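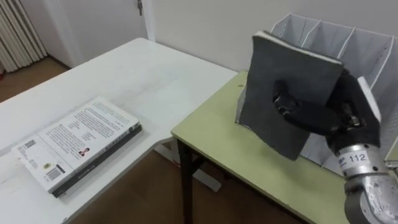
Desk and paper questions, all in one place

I get the same handful of questions whenever I write about sorting out a desk, so I've put the answers together on one page. Last updated 2018-05-10. If yours isn't covered, leave a comment on the main Koltemetti blog and I'll get to it when I can (I'm slow, sorry!).

Why do you store notebooks upright? Mine are fine in a pile.

If you only ever use the top one, a pile is lovely. My trouble is that I always want the one at the bottom, and I'm lazy, so I tug at it and the whole lot slides about. Standing up in a file organiser, each book comes out on its own and goes back the same way. I resisted for years as I thought it looked a bit like a doctor's reception, and now I'm that annoying person who does it at other people's houses.

Do I put them in spine up, spine down or spine out?

Spine towards you if there's anything written on it. For plain covers it doesn't matter much. I used to do spine up and stopped when I found I was pulling books out by the top of the spine, which they really don't like.

What size organiser should I get?

Go by your biggest notebook, and then check the depth of your desk too. People forget the depth! I bought one from Vieira years ago that hung over the back of the shelf I'd bought it for, and it lived on the landing after that holding takeaway menus. Sloping dividers are my favourite as you can see a bit of everything behind the front one.

Metal or plastic?

I've had both and I'd happily have either again. Metal stays put better when it's half empty. Plastic is easier to wipe and kinder to a nice tabletop. If yours skates about, a few of those little stick-on rubber feet will fix it.

How do you decide what goes in which slot?

By how often I pick it up. The things I'm using this week go at the front, then reference books, then whatever is waiting for me to make a decision about it. I tried sorting by subject and it lasted until I had a notebook with two subjects in it. Try to leave one slot empty when you start. It'll fill up on its own, believe me.

Do you really need two tables?

No, and for a long time I had one. But if you can push a small table up near the big one, do it, even if they don't match. The big one is for working on and making a mess, and the small one is where the organiser lives, so I never have to shift it to spread things out. Mine don't line up and I've given up caring. A fold-up picnic table would do you for an afternoon of sorting.

What do I do with loose printed sheets?

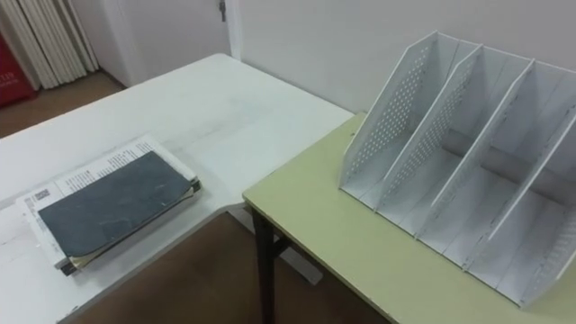

Loose sheets are my weak spot as well, particularly the big ones that stick out from under whatever you've put on top of them. They're too floppy to stand up by themselves, so they need a folder, or a stiff bit of card behind them at the very least. Anything bigger than the slot gets folded once, print side out, so I can tell what it is. And if it's a leaflet or instructions I can find online, it goes in the recycling.

My covers are curling at the corners. Can I rescue them?

Usually, yes. Lay the book flat, put a sheet of clean paper over it and pile something heavy on top for a few days. Don't iron it - I did that to a Vitik notebook once and the cover went shiny in a perfect iron shape. Bad corners will never be completely crisp again, but a snug slot stops them getting worse. A very loose slot lets the book slump, so pop a bit of card in next to it.

How do I get scuffs and grey smudges off a white tabletop?

Warm water and a drop of washing-up liquid first, always. Then a damp cloth with a little bicarb on it, rubbed gently, and test it somewhere you won't see. Some marks are scratches and you'll have to live with them. I've tried Getix spray too, and it did a decent job on pencil and nothing at all on biro.

How many notebooks is too many?

Ha. I'm not the one to ask! I did a big clear-out last November and counted 226, with over 400 loose sheets on top of that, and a good few of the notebooks had one shopping list in them and nothing else. If they fit in the space you've given them, you haven't got too many. If they don't, start with the ones you can't remember buying.

Should I scan everything and bin the paper?

I scan the things I'd be upset to lose and leave it there. I did go through a phase of scanning the lot, and I now own a folder of 1392 files called things like "scan copy new" which I have opened perhaps twice.

Can I use your checklist for my office or classroom?

Of course, print as many as you like. It's on the downloads page, and there's a large-print one next to it.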